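The Jolness Institute has posted its spring note on household automation. The question we hear most from member organizations is a simple one: can a machine do kitchen chores yet? A short thread follows.

1/ Our answer for March is "some of them, slowly." The note covers 400 simulated trials and 30 on a physical bench at our Tavetti site. The two sets should be read separately.

2/ Picking up a single object is the strongest result. Cans and firm vegetables gave little trouble. Soft packaging remains difficult, and we do not yet recommend it as a test item for new groups.

3/ Drawers are harder. The arm must find the handle, pull in a straight line and let go without pushing the drawer shut again. Most of our lost time is here.
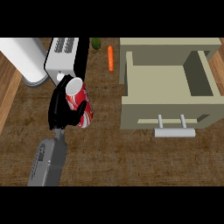

4/ Clutter also matters. A grasp that works on a bare table may fail when a toaster stands close by — the planner has less room to bring the fingers in. The Molto task set now includes crowded counters for this reason.

5/ Members may request the full note through the usual address. Comments on the drawer tasks are welcome until the end of April.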